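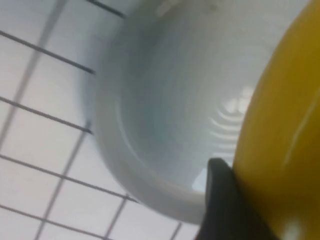
The white bowl, the good one.

TWO PLATES

Phone rings at the worst time, which is while I'm on my knees under the sink looking for the dish soap. It's my sister. She says the Tivus bus left Sammont early. Early! That bus has never left early in its life. So our aunt will be at the corner of Hayes by noon and not at one, and I'm in socks, and the table isn't set, and the fruit is still in the bag from the store.

"Did you get mangoes," my sister says.

I got mangoes.

"Did you get the ripe ones."

I got the ones they had.

She hangs up, or the line drops. Same thing with her.

Okay. Tablecloth. The grid one, white with the brown lines, because the other one has the wine on it from July and I never took care of that. I shake it out and it lands crooked. Pull one side, now the other side's crooked. My mother could throw a cloth over a table and have it come down straight, every line running true to the wall. She'd walk off without looking at it. I go around the table four times tugging corners like I'm putting a coat on a horse.

Good enough. Next.

The bowl. It was supposed to be the bowl. The white one, thick rim, heavy as a sink, lived on top of the fridge at the old place and came here wrapped in two bath towels on my lap. Everything went in it. Fruit mostly. Also keys, also the electric bill, also once a kitten. When our aunt visited it got washed and dried and filled up to the top and put in the middle of the table, and she'd stand there in her coat and say, well, look at that. Every year. Well, look at that.

So I wash it. I dry it. I put the bananas in first and then a mango on top, and the mango rolls and knocks the rim and I grab it. Put it back. Rolls again. I try the mangoes first. The bananas slide off sideways like they've got somewhere to be. How did she do it?? There must of been more fruit. There were seven of us then, of course there was more fruit. She'd come up the stairs with a bag in each hand and a third one hung off her elbow.

What I've got is two and two. In that bowl it looks like what's left after a party.

Eleven twenty. I still haven't swept.

I take it all out again. Stand there with a banana in each hand. And then I remember the other thing, the thing with bananas, she used to say it every single time she unpacked. Don't let them sit together, they'll rush each other. She said it about fruit and she said it about me and my sister. We got separate desks because of it. We got separate shelves. I thought for years that it was a rule about manners.

Plates, then. The flat kind with a little rim. There's a pink one that came from Posidness back when Posidness still sold housewares and not just phone cases, and there's a gray one I bought for myself, first apartment, $12, felt like a lot. They don't match. They never even lived in the same cupboard until this year. Pink on the left. Gray on the right. Plenty of cloth showing in between.

Mangoes on the pink. They lean how they want to lean. One's got a spot down by the tip and I turn it and turn it back, who cares, she's eighty. Bananas on the gray, side by side on a slant, one poking out past the rim because it's longer than the plate is kind. That doesn't make sense but it's what I thought.
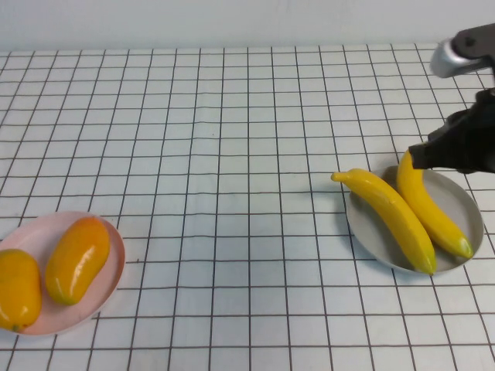

Mangoes left, bananas right. Still green at the tips.

I step back. It looks like two people who've been seated apart at a wedding. It looks fine though. It looks like somebody did it on purpose.

Sweep. Fast. Under the table and around, don't bother behind the door. Trash. Where do the shoes go, the shoes go in the tub. Coffee on. The radiator's knocking and I knock back with the broom handle, which does nothing, I just like to.

My sister again. She's in the car. She wants to know if I used the bowl.

I look at the bowl, on the counter with the dish towel hanging off it.

"It's out," I say.

"Is there fruit in it."

"There's fruit out."

Long breath. Turn signal going in the back ground, tick tick tick. I can tell she's picturing it. She always pictured things a lot fuller than they were, even back then, she'll swear there were pineapples. There was never a pineapple.

"You put them on seperate plates," she says.

I don't say anything.

"You did. You put the bananas over on their own."

"They rush each other," I say.

And she laughs, this big ugly honk I haven't heard since before the funeral, and then she has to pull over, or says she does, and I hear a truck go by her, and I stand holding the phone with my other hand flat on the cloth, pushing one brown line till it's straight.

She says she's at Hayes now. She says there's a coat at the bus stop that has to be our aunt's coat, there is only one coat that color. She says put the bowl on the table anyway. Put it out with nothing in it, she'll want to see it, she'll want someplace to drop her gloves.

So I get the towel off it and carry it over, both arms, and I'm still looking for a spot to set it down when the buzzer goes.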